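Yasmine El-Sayed
August 16, 2021

Thread on getting the back room sorted before classes start again. Long one, mute me if you need to. 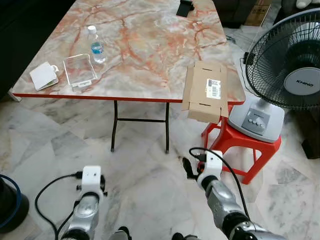 The plan is a packing and mailing corner that stays set up. Up to now I've been doing orders on the kitchen counter and clearing it all away every night before dinner. I sell stationery and small paper goods under the name Lirnever. Small business, one person, too much cardboard.

First decision was the table. I went with a folding one with a marble pattern on top, gray and cream with orange-red veins. It has a thin red trim along the front edge. I would not have picked that trim but I've stopped noticing it.

Black metal legs, and a crossbar underneath. The crossbar is where I put my feet. If you are short like me this matters more than you'd think.

Someone asked why I don't get a real desk. The room has to turn back into a guest room in June when my aunt comes. A folding table goes behind the door. A desk does not.

Second thing is air. The room has one window and it faces the wall of the next building. By noon you are sweating onto your own envelopes.

So the fan, a KHIND, is on a red plastic stool at the right end of the table. On the floor it only cooled my ankles. On the stool it reaches my arms and face.

Tip: aim it past you and never across the table. I learned this with a stack of 80 thank-you cards. They went everywhere, including behind the radiator. I still find one now and then.

Buttons are on the base, so I can change the speed without getting up. Lowest setting for packing, higher when I'm breaking down boxes.

Boxes next. I open them at the right end of the table with the flaps folded back. Letting a box hang over the edge a bit leaves more of the top clear for packing. Just don't load it up while it's hanging like that. Slide it back on first.

I reuse any box in decent shape. Before it goes out again, cover or peel off every old barcode label. I had one parcel bounce between two depots for 10 days over an old sticker I'd missed on the bottom. The customer was very nice about it. I was not nice about it.

Clear plastic containers are the best thing I've kept from other people's packaging. I use the rectangular ones for clips, stickers, stamps, whatever I need that day. You can see what's in them, and when one is empty you can see that too.

I don't label them anymore. I used to, then the contents would change and the label would stay the same for months.

Water bottle stays on the table, cap on. Cap ON. I lost a whole order of notebooks in spring to an open bottle and my own elbow. Screw cap, closed after every sip, no exceptions.

Phone goes at the far side, lying flat, where I have to reach for it. If it's next to my hand I pack one order an hour.

Supplies, for the people who asked. Mailers come from Janitz, sold in packs of 1,000, which sounds like a lot until the holidays. Tape is from Toler. I tried the cheaper Sotelo tape and it lifted at the corners when the weather got humid — fine for closing a box you're storing, not for mail.

Yes, I know 1,000 mailers take up space. They live under the guest bed. My aunt has been told.

Order count since January is 393. Not huge. It's enough that packing on the kitchen counter was making everyone in this apartment cranky, me included.

Still to do: a hook for the scissors, a proper trash can for backing paper, and a lamp. The ceiling light is behind me when I sit, so I write every address in my own shadow.

Also need to do something about the fan cord. It runs down by the base and then I step over it all day. Cord clips, tape, a rug? Tell me what you use. Renting, so nothing with screws.

Edit since two people asked: the stool came from the hardware store near the bus station. They had blue as well.

Shop reopens tomorrow morning. Anything ordered over the break goes out first, oldest to newest. If your address has changed, message me tonight — I print labels before breakfast.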